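阅读时间：9 分钟
打印本页 | 用电子邮件发送

2019年11月22日，星期五
作者：设备规划组

工单 311：桌面取放工作站二期采购，夹爪选型与预算冻结问题

状态：处理中
优先级：中
站点：Sumcombe 样品间
涉及供应商：Truvora（夹爪及腕部相机）、Plareo（货架与耗材）、Khurana（系统集成）

一、问题描述

二期计划再买两套取放工作站，配置原定与一期相同。提交采购申请前做了一次复核，发现一期工作站在换成透明阶梯架以后，抓取失败率比用旧的不透明托架时高。财务要求在确认原因之前不放款，二期预算因此冻结。

需要回答的问题有三个：失败是夹爪造成的，还是相机造成的，还是陈列方式造成的；二期要不要换夹爪型号；如果换，多出来的钱从哪一项里出。

二、已知情况

一期工作站四月验收，验收时用的是白色不透明托架，商品全部是纸盒。验收标准是连续取放不掉件，当时通过。

透明亚克力阶梯架是九月换上的，理由是样品间希望来访客户从侧面也能看到商品。换架没有走变更流程，Khurana 事后才知道，所以标定文件仍然是旧托架的。这一点已经和对方核对过，双方没有争议。

商品种类也变了。现在除纸盒以外还有软包装的条状零食、小圆罐、瓶子和锡箔小包。锡箔小包不上架，放在旁边的编织篮里。

三、排查记录

第 1 步：导出日志

从控制器导出换架之后的全部运行日志，共 1,236 次抓取。按失败原因代码分类，最多的是“未找到抓取点”，其次是“夹持后滑落”，碰撞停机只占很小一部分。

“未找到抓取点”集中在软包装和锡箔小包上。“夹持后滑落”集中在小圆罐上。纸盒类基本没有问题，与四月验收的结果一致。

第 2 步：排除供气和电气原因

夹爪为电动，不涉及供气。检查了供电电压和通讯线，更换过一次腕部线缆，失败分布没有变化。Truvora 远程看过电流曲线，认为夹爪本体正常。旧线缆已装袋贴标签，放在备件柜下层，暂不报废。

第 3 步：检查腕部相机画面

把工作站停在观察位，两指张开，查看腕部相机的画面。照明为样品间日常照明，没有另外补光。

透明架在画面里主要靠边缘的亮线和反光才能辨认，架体在棕色桌面上的影子也很淡。两条 Snickers 的包装在同一道槽里首尾相接，包装纸上有亮的反光。
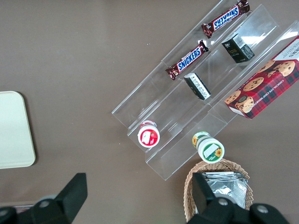 第 4 步：核对标定文件

标定文件里的槽位高度仍是旧托架的数据。旧托架只有一层，阶梯架有三道高度不同的槽。用旧高度去算下降深度，高的一道会压得过深，低的一道会夹得过浅。小圆罐滑落的原因基本可以用这一条解释。

Khurana 重新做了标定，耗时半天。重标后小圆罐的滑落明显减少，软包装的“未找到抓取点”没有改善。

第 5 步：临时更换底板对比

在阶梯架下面垫了一块白色哑光板，其他条件不变。软包装的识别好转，锡箔小包没有好转。锡箔小包在篮子里叠放，表面都反光，深度数据有空洞，和底板没有关系。

第 6 步：更换指尖对比

向 Truvora 借了一副软质指尖，装在原夹爪上。对纸盒和瓶子没有影响，对软包装夹持更稳，不容易把包装夹皱。锡箔小包仍然会一次带起两包。借用期到月底，到期须寄回，运费我方承担。

四、初步结论

1. 夹爪本体没有故障，二期不需要换夹爪型号。
2. 小圆罐滑落由标定文件过期引起，已处理。
3. 软包装识别困难与透明架和反光有关，可通过底板和补光改善。
4. 锡箔小包从篮中取放，现有两指夹爪不适合，需要单独方案，或者从自动取放范围内去掉。

五、对采购计划的影响

原申请里有一项“夹爪升级”，是按高一档型号报的。根据上面的结论，这一项建议取消，改为以下几项：

（1）软质指尖。每套工作站配一副在用、一副备用。指尖属于耗材，应当列入年度运行预算，不要放在设备采购里。一期就是因为把指尖算进设备款，后来补买时没有科目可走，等了很久。

（2）补光灯。每套一组，带漫射罩。Truvora 和 Plareo 都能供，Plareo 的交期短。灯的支架要单独问价，上次报价单里没有写支架。

（3）阶梯架。两个选择：继续用透明款加哑光底板，或者改用磨砂款。磨砂款单价高，但不用另外配底板。样品间的意见是希望保留透明款，已请他们书面确认。

（4）标定服务。建议在合同里写明包含一次换架后的重新标定。单独购买的话，Khurana 报价是每次 2,000 元，不含差旅。

（5）锡箔小包。吸盘方案 Truvora 已有初步报价，但需要加气源，Sumcombe 样品间目前没有。气源改造要经过物业，周期无法保证。建议二期不包含这一项，明年再议。

取消升级后腾出的金额，初步看可以覆盖（2）和（3），（4）要看最终谈判结果。具体数字等三家的正式报价到齐后填入附表，现在的口头报价不作为依据。

六、待办

- Khurana 提供新标定文件的版本说明，并写明适用的架型。
- Plareo 提供磨砂阶梯架样品一件，尺寸须与现用透明架一致。
- Truvora 确认软质指尖的更换周期。对方口头说大约 9 个月，需要书面材料。
- 样品间书面确认架型，并列出二期要陈列的商品清单，注明包装材质。
- 设备规划组修改采购申请，删除夹爪升级一项，重新提交财务。
- 今后更换架子、托盘或新增包装类型，先提变更单，再动现场。

七、补充记录

财务来问：能否先放行一套，另一套等报价齐了再说。答复：可以，但两套分开下单会失去 Khurana 的合并安装优惠，安装费要按两次计算。财务表示先不拆单。

样品间来问：哑光底板会不会影响外观。答复：底板裁成与架体同样大小，从侧面看露出的部分很少。已约他们下周到现场看实物，看完再定颜色，白色和浅灰都可以试。

Khurana 来问：旧标定文件是否删除。答复：不删，改名存档，控制器上只保留新文件。

工单在三家书面报价收齐、样品间确认架型之后转采购审批，在此之前保持“处理中”。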